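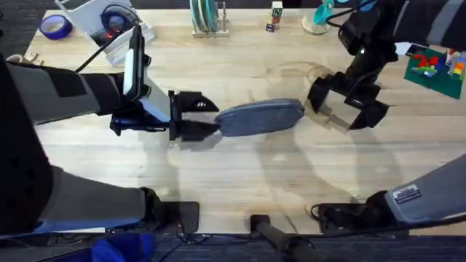
*The gray-blue pad over the blond table.*

Minutes, Prunach craft and supply group, 2009-02-22

I'm typing these up the same evening, so forgive the spelling. We met in the back room again and got going late, since the heating needed a while and so did the coffee.

**Last minutes.** Read and agreed. One fix: the Vida order was for felt, and I had written fleece (sorry!).

**The table.** We're keeping it. Everyone likes the pale wood and I do too, it makes small dark things so easy to find. The Jetotwood people sent a price of 1,833 for a second one to match, delivered in May. We have 2,024 in the account, so it could be done, but it would leave us pretty thin and a few of us (me included) would rather hold out for a better offer. Put off to next time.

**Small soft things.** This took up most of the evening. We want one home for the pads, pouches and so on, and the question was whether they get a shelf or a drawer. Drawer won. I argued for the shelf and I still think I was right, but fine! The pads go in flat, handles all facing the same way, and the pouches go on the left with their zippers up.

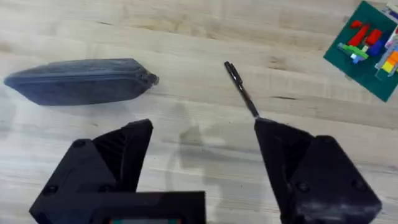
*Zippered pouch on the tabletop, with a black marker.*

**Markers and pens.** Caps on, please, every time. Markers live in a pouch from now on and don't get left on the wood at the end of the day. Somebody asked if we should buy more colors, and we talked about that far too long for a group that mostly writes labels. Black is enough for now. I'll look at what Aneo charges for a box and bring the price along.

**Labels.** The drawer needs one. I said I'd write it, and then we went back and forth over "soft goods" or "pads and pouches." The second is longer but people will know what it means.

**Money.** We agreed to keep 2,000 as our floor for the account from now on, which pretty much settles the table question unless some dues come in. Two are still unpaid.

**To do**
- Clear out the drawer and wipe it down (me)
- Marker price from Aneo (me again)
- Ask Jetotwood if the price holds past May

Next meeting same room, and would whoever has the spare key please bring it.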